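3.2 Surface condition of reusable bins

Rigid bins used for bulk parts and dry goods are washed and returned to service many times, and their inner surfaces change over that period. Wear on the floor of a bin is usually reported as a single score. We scored the floor and the walls separately, as residue on a wall is harder to reach with a spray bar and may remain after the floor has been cleaned.

The sample consisted of 334 bins drawn from three depots, at Grimport, Nillport and Drullmont. Each bin was emptied, turned over once to clear debris, and inspected under the depot's normal lighting. Two raters gave each surface a score from 0 (no visible change) to 5 (change over the whole surface). Where the two scores differed by more than one point, a third rater decided. Scratches, stains and coatings were recorded under separate codes, following the Kotian scheme with the code for dents left out.

Floor scores were higher than wall scores at all three depots. The gap was smallest at Nillport, where bins are stacked without liners. Coatings with an uneven lower edge were coded as "ragged" and those with a straight edge as "banded" (Figure 4). Staining on the floor was coded by extent only, and no attempt was made to identify its source.

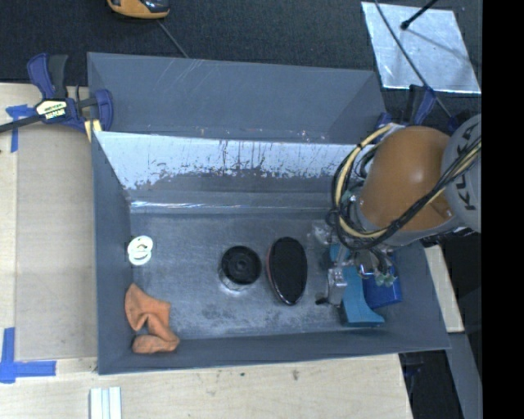

Figure 4. Bin interior with a ragged light coating on the far wall and mottled staining on the floor.

Raters disagreed most often on cloudy patches, which can be read as either scuffing or residue. These were coded as scuffing unless the patch had a raised edge. The effect of this rule on the floor scores is examined in Section 5.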